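Bench notebook: Fernside open afternoon
Last updated: December
7 min read 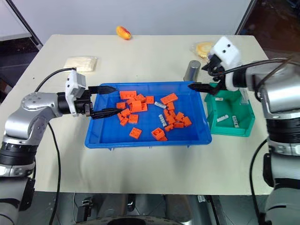

Open afternoons do strange things to a workshop. Floors get swept that haven't been swept since the last open afternoon, and everybody's mug goes in the same cupboard and can't be found for a week. Chepkoech Waweru had the running order on the whiteboard by 9, with my name against "sorting demo, two arms" and a smiley face I did not draw. The task is the one we've been living with all month: orange bricks stay in the blue tray, the grey-white rods go across to the green bin on the right. I'd argued for something more glamorous and been told that visitors like bricks. Visitors do like bricks. What they like less is a rod wedged under a 2x4, and I'd still put money on the middle of the pile being where it goes wrong, with the left gripper having to get its long fingers down among the studs.

Notes below are from my page and from what Chepkoech shouted across the room. Corrections in the margin please, not over the top of my writing.

Setup

Moved the table back to the tape marks. Somebody had used it for wrapping paper. Re-ran the hand-eye check on both sides; left fine, right fine on the second go after I noticed I'd loaded last month's file. Renamed last month's file to something ruder so it won't happen again.

Left arm works the tray, right arm looks after the bin side. In principle they can swap. In principle I can play the cello. For today we locked the roles and kept the shared zone narrow, so the arms take turns over the gap and don't get into one of their long polite standoffs. The old wait timer was 9 seconds, which in front of an audience is a geological age. Cut it to 7. Chepkoech wanted it lower. I wanted it where it was. Seven is what you get.

Speed capped for visitors, as per the Fernside sheet. It does make everything look as though it's happening under treacle, but the rope is the rope and the sheet is the sheet.

First group

Tutlow people, ten minutes early, coats on. Good group. They asked about grip force before I'd said hello. The first two rods went over without fuss and I got as far as saying "very repeatable" when the left arm picked up a 2x2, considered it, and carried it to the bin with enormous confidence. Silence. Then a man at the back said "well, it's sorted something."

Looked at the log afterwards. The detector had called it a rod at a score just over the threshold, seen end-on with glare down one side. So it's the window again. I have written "blind" in this notebook on more pages than I care to look up, and there is still no blind.

Raised the threshold for the second run. No more kidnapped bricks, but it then refused to believe in a rod that was sitting in plain view, and had to be talked round by me nudging the tray. I told them this was the human in the loop. One person wrote it down.

Second group

Mnguni came at 2 with a list of questions, typed. Most were about cost, and I passed them to Chepkoech, who enjoys that sort of thing. The others, for the record:

Can it do colours it hasn't seen? Sometimes. We tried one of their pens. It ignored the pen completely, and on reflection I respect that.

What happens if you move the bin? We moved the bin. It found the bin. This was the best moment of the day and I was facing the wrong way, explaining a cable.

How many examples did it take? 275 for the current model, of which 28 were thrown out because I'd recorded them with my sleeve in view. I gave them the first number and mumbled the second.

Does it get tired? Asked by somebody's daughter. No, but the right wrist gets warm by late afternoon and starts to drift, and I thought that was close enough to a yes.

The Savunum question

Savunum lent us the scheduler, so they were always going to turn up and look at it. They watched one full cycle, said nothing, watched another, and asked why the right arm hovers over the bin edge before every release. Fair. I'd stopped seeing it. The hover is left over from the old bin, the tall one that split, when you needed the clearance. Nobody took it out of the motion plan. They were very nice about it, and I'd have preferred rudeness.

Chepkoech says the hover looks thoughtful and we should keep it for demos. I have put this under "opinions".

Packing up

Last visitors out just after 4. Arms parked, e-stops in, tray lid on. A rod turned up in my cardigan pocket, and I've no explanation for the log.

To do
- blind for the window (AGAIN)
- take the hover out of the release, test at full speed with the rope up
- more end-on rods in the next set of recordings, sleeves rolled
- put the wait timer back or admit 7 is fine
- ask Tutlow whether they meant it about the second visit
- find mug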